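**Collecting at Lelitz: where we are up to**

The Rokell project has moved into its second stretch of example gathering. The first batch of 200 recordings was done by the end of last week, and 57 of those have been checked and labelled so far. The rest should be through before the October review.

Each recording is one person guiding the arm through one short task from start to finish. The operator says out loud when they begin and when they stop, and writes down anything odd on the log sheet. Poor attempts are kept. They get a different label, and the learning system is trained on them separately.

Farzana Hashmi has changed the order of the tasks so that small parts come earlier in a shift. People were doing them last, when they were tired, and 34 recordings had to be set aside for shaky movement. Please follow the new order even if you liked the old one. 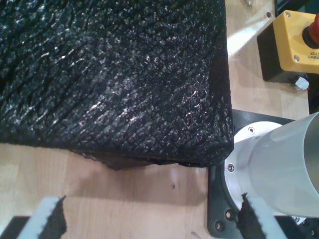
A gripper at the wooden tabletop, and one holding a small amber connector between its fingertips. 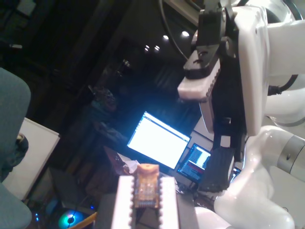 **Do I need to have used the arms before to take a shift?**

Most people who sign up haven't. You get a practice session of 20 minutes, and nothing from it goes into the training set. After that you sit beside an experienced operator for one task and then swap seats. If you'd like more practice before recording, tell whoever is running the shift.

A few reminders for regular operators. Vary where you put the part down between attempts, including the far corners, as we still have too many examples starting from the same spot. Don't fix the colour or brightness settings partway through a set. Save under the Drusau folder, with your initials first. Sheets without initials go back in the tray and don't get labelled.

The next sign-up list opens on August 26, 2023.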